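# Jekon hand grippers: build FAQ

Maintained by Adel Lahlou and Rukhsana Rind. Covers the two-gripper bench build, revision 2. Send corrections to Rukhsana with the page section in the subject line.
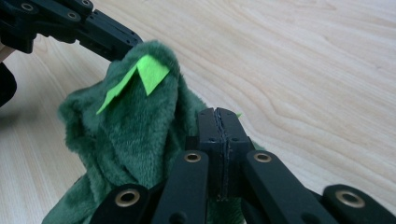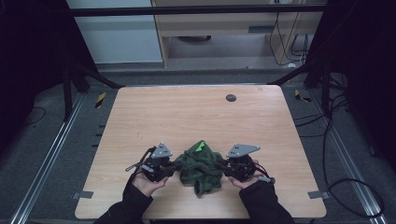

*Two black hand-held grippers on one soft green item, wood-grain tabletop.*

## Are left and right units different?

No. Print the same parts twice. Only the cable exit changes, and either side of the body will take it.

## The linkage binds near full close. What did I do wrong?

Usually the pivot screws are too tight. Back each one off a quarter turn and work the jaws by hand. If binding continues, check the eyelets. One that sits proud of the bar will rub on its neighbor. Press it flush in a vise with a scrap of hardwood behind it.

## Which filament?

Asif prints the links in PETG and the fingertips in nylon. PLA links creep at the pivots. We stopped supporting them in May.

## My fingertips split along the seam

Increase the wall count to five and print the tips upright. Do not glue a split tip. It will open again under side load.

## Why do soft items slip out when rigid ones hold?

Fabric folds away from the tip before the jaws load up. Close slowly and take a deeper bite. With both grippers on one item, close one fully before moving the other. Plush and cloth need more jaw travel than the block test suggests.

## How often do I recalibrate the encoder?

After any screw in the linkage has been touched, and every 2,000 cycles otherwise. Run `calibrate` with the jaws fully open. A reading of 1,501 at the open stop is nominal on our units. Yours may differ, so write it down.

## How long should the cable be?

We cut ours to 135 cm. Shorter cables pull on the wrist at the far corners of the table.

## Can I use the Fostum controller board?

Yes, with firmware branch `soliman`. The older Esier board also works but drops packets when both units are connected. Tariq has a patch, not merged.

## Can I borrow the eyelet press?

Yes. It stays in the shared workshop. Sign it out and return the die set with it.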